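Progress report to the program office
Evaluation of the Tudstead folding kit, second period
Prepared by the Kandale evaluation team

1. Summary

In this period we continued the review of the Tudstead kit for the folding of garments. As you know, the kit is sold as a package: a pair of hand-held grippers for recording, the Coder software for sorting and labeling the recordings, and a support contract of one year. Our task is to tell you if the package is worth its price for the Medrano laundry site. We are on schedule with the recording part and behind with the labeling part.

2. Work done

The team recorded 1,426 folds until the end of July. Of these, 344 were rejected by Coder at the first check, mostly for lost tracking of one hand. We looked again at a part of the rejected folds and we believe that the check is too strict. The supplier has received our remarks and promised a new setting for it.

The training of new operators takes less time than we wrote in our plan. A person with no experience can make an acceptable recording after one morning. The written manual is good in the first half, but the chapter on calibration is difficult to follow and two pictures in it belong to an older version of the kit.

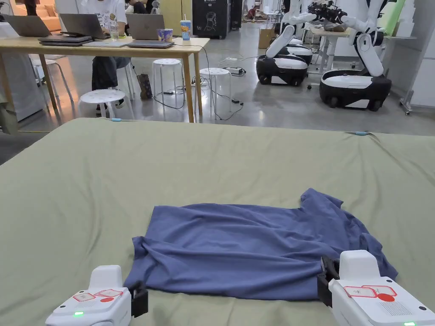 T-shirts remain the most difficult item for the kit. Towels and pillowcases have straight edges, and the operator quickly learns where to take hold. With a shirt, most of the time goes into the first step, before any fold is made. It is usual to start from a state like the slate-blue one on the green surface, more or less flat but with wrinkles, and with the collar area rumpled. The operator has to find the shoulders with two narrow jaws, and small movements of the wrist are tiring after an hour. We now change operators more often, and we have asked that the time for flattening is labeled separately from the time for folding.

3. Problems

The export from Coder stopped two times on large sessions. No recordings were lost, but each session had to be exported again in smaller parts. Also, the spare jaw pads are not included in the package, although the offer can be read in this way. We request a clear answer from Tudstead before the next invoice.

4. Costs

We spent 3,725 dollars in this period, mainly for operator hours. Spare parts and additional storage are included in this amount. We don't ask for a change of the budget.

5. Next period

We will finish the labeling of the accepted folds and record some 1,000 more, with a larger share of shirts. After this we will visit the Medrano site with one complete kit and repeat the same tests with the staff there. The price comparison with renting the kit by the month will be sent together with the next report.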